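Laundry & Linen > Baskets > Viddale Slotted Basket

Viddale Slotted Basket, Small

I've been selling baskets out of this shop long enough to have opinions about them, and the Viddale is the one I keep taking home. I started with one for kitchen towels, then another for the bathroom washcloths, and then my sister-in-law walked off with the second one (she still has it!). So yes, I like it, and you should read everything below knowing that.

It's a small plastic basket with slots punched through the sides, made for the little stuff: napkins, dish towels, washcloths, baby cloths, cleaning rags. It's not a hamper and it won't hold a week of jeans. I get emails asking about jeans every November when the guests start coming, and my answer is always the same, get the Setholm hamper and put the Viddale next to it for everything that would sink to the bottom.

What I like about it

The slots go down the sides, so cloths that go in a little damp get some air. I still wouldn't leave a soaking dishrag in there overnight, but for the towel you dried two plates with, it's fine. The rim is smooth, and I've run my hand around a lot of them, because the first batch we ever ordered from another maker had a rough seam that snagged my good linen napkins. I sent the whole lot back.

The handle has an insert in a different color, and I think that's what makes it look like something you'd leave out on a counter. It's also nicer on the fingers when you're carrying the basket down the basement stairs with a bottle of detergent in the other hand.

Cleaning is easy. Warm water, dish soap, an old toothbrush for the slots if you get lint in them (you will get lint in them). Let it drain upside down. Please don't put it in the dishwasher, I tried that with my own and the rim has had a wave in it ever since.

Sizes and numbers

Item number: 1770
Weight limit: 30 pounds, according to the maker. I've never come close and I don't know how you would with napkins.
Case quantity: 54, if you're buying for a rental house or a daycare. Write to me first and I'll see what I can do on shipping.

Colors

Light blue with a tan handle insert is the one I always have on the shelf. Other colors come and go, and I can't promise when, so if you want a matching set please buy it all at once. The blues can vary a tiny bit from one batch to the next, and I'd hate for you to end up with two that almost match.

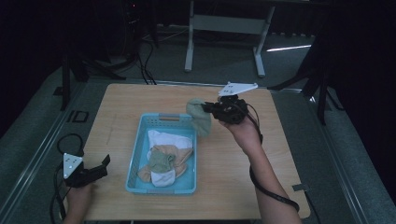
I fold at the table and always have, and a low basket suits that because I can see everything in it without digging. Big cloths go in first, small ones last, and then the small ones come out first and you aren't fishing for them. With the white cloth spread over the bottom, the beige or peachy one crumpled on it and the little sage green one on top, you get an idea of the room inside, and there's another sage green cloth right there above the rim. If your cloths are soft colors like these, they look so pretty against the light blue! I sell a lot of these to people who sort their cloths by color, greens for dusting, whites for dishes, that kind of thing, and for that I'd say get one basket per job.

What goes with it

The Gellero cloths are the ones I'd pair it with. They're thin, they fold small, and they get softer every wash. The Valderrama towels are lovely but thick, so fewer of them will fit, and if thick towels are mostly what you own I'd go up to the medium basket instead.

Returns

Send it back within 30 days if you don't love it. It can have been used, just rinse it out and shake the lint off before you pack it up. I pay the return shipping if it arrived cracked, you pay it if you changed your mind.

Page updated 2020-05-21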